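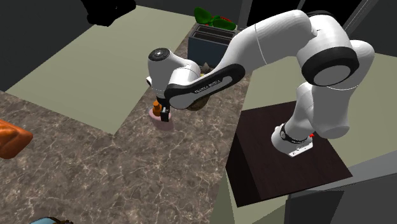
Halina Piątek
Club lead, Stetden Robot Kitchen Club

Frequently asked questions
Last updated 7 July 2022

I get the same handful of emails every time we open sign-ups, so I've put my answers in one place. If yours isn't covered, write to me, I do like getting post (and I'm quicker in the evenings).

What do you do all term?

We teach a simulated robot arm to work in a simulated kitchen. It's a Franka Emika Panda, and the jobs are the sort you do half asleep before breakfast: get hold of something small, carry it over to a bowl, let go at the right moment. Sounds dull, I know! Then you try writing it yourself and the arm swings off the wrong way and you're hooked.

Do I need to know how to code?

A bit of Python helps. If you can write a loop and you're not scared of an error message, you'll manage. We spend the first 2 sessions on the basics anyway, and everyone works in pairs, so there's always somebody to ask.

How old do members have to be?

Fourteen and up. We've got school pupils, a couple of college students and one retired bus driver who is better at grasp angles than I am.

Why not use a real arm?

Money, mostly. Also, twenty people can't share one arm, but they can all have a kitchen open on their own laptop. And when you drive the gripper straight into the marble, you press reset and have another go. I've done it more times than I'd like to write down here.

Will my laptop cope?

Probably. If it's an old one, turn the shadows off and make the window smaller. We have nine club machines to borrow during sessions, but please ask me beforehand, as they go fast.

What's the Costo Challenge?

Our end-of-year competition, held in August. Each pair gets a kitchen they haven't seen before and a list of jobs to finish. You score for getting things where they should be and lose points for knocking stuff about. Last year's top score was 147, from a pair calling themselves Wirnetti, and they still mention it.

Who decides what goes in the kitchens?

Ileana Jitaru builds them, and she has a lovely time doing it. You'll get your sensible bread and your French press full of coffee, and then on the same worktop there's a great big brown and blue-grey contraption with a propeller on the front, like something off an airship. I've stopped asking. It does make people check what their program thinks it's looking at, mind you.

Which job do people find hardest?

Anything near the toaster, I'd say. The slots are narrow, the gripper takes up a lot of room above them, and from some camera angles you can barely tell what the fingers are doing. Switch between views a lot, and slow the arm right down for the last little bit.

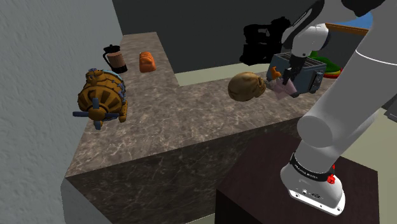
How much does it cost?

£20 for the term, and that includes the challenge. If that's a problem, send me a quiet note and we'll sort it out.

Where do you meet?

Upstairs in the Kwiatkowski building, second door along. The buzzer is broken, so ring my mobile when you get there. Bring your charger!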